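Lista de revisión previa - comparativa de pinzas en simulador
Celda virtual, dos brazos. Rellena: Isauro Quintero
Pinza A: Zernia. Pinza B: Nelleck. Controlador: Prirkia
Turno de mañana, octubre

1. Parada de emergencia por software
OK. Probada con los dos brazos en movimiento. Para en seco, rearme manual.

2. Límites articulares cargados
OK en el izquierdo. En el derecho la muñeca venía con los valores de fábrica, corregido a mano. Falta subirlo al repositorio!!

3. Colisión entre brazos
OK con reservas. El controlador avisa pero tarda. Con la pinza Nelleck, que es mas larga, subir el margen. Pendiente decidir cuánto.

4. Colisión con el propio cuerpo
OK. Carcasas incluidas en el modelo de contacto. Ojo con el codo derecho al recoger, pasa muy justo.

5. Fuerza de cierre
Zernia: OK.
Nelleck: NO OK. Sigue apretando despues de detectar contacto. No usar con piezas frágiles hasta nueva versión del driver.

6. Cámara de cabeza
Revisar. Horizonte muy inclinado respecto al encuadre. No tocar la calibración sin avisar, primero comprobar si es la postura del torso o el montaje de la cámara en el modelo.
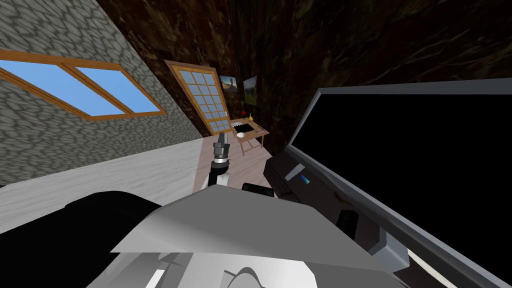
7. Registro de datos
OK. 2.681 pasos guardados en la tanda de prueba, el tope está en 3.000. Si se llega al tope corta sin avisar, ya lo puse en la incidencia 11.

8. Escenario
OK. Suelo de tablas, mesa auxiliar al fondo, contra la pared. Misma semilla para las dos pinzas, si no la comparativa no vale.

9. Velocidad máxima
Limitada en los dos brazos. NO subir para ganar tiempo, que ya nos conocemos.

10. Retorno a posición de reposo
Zernia: OK.
Nelleck: OK al segundo intento. El primero se quedó oscilando en la muñeca. Repetir con ganancias mas bajas.

Comentarios
De momento me quedo con la Zernia para la siguiente tanda. Agarra menos pero es previsible. La Nelleck promete, hay que mirar el driver con calma. Siddiqui pide los resultados en una sola tabla, con fallos separados por pinza y no por brazo.

Pendiente antes de lanzar:
- punto 5, driver
- punto 6, cámara
- subir los límites del punto 2
- confirmar versión del controlador (tengo anotada la 2, comprobar)

Apto para tanda corta con pinza A. Pinza B no apta.
I. Quintero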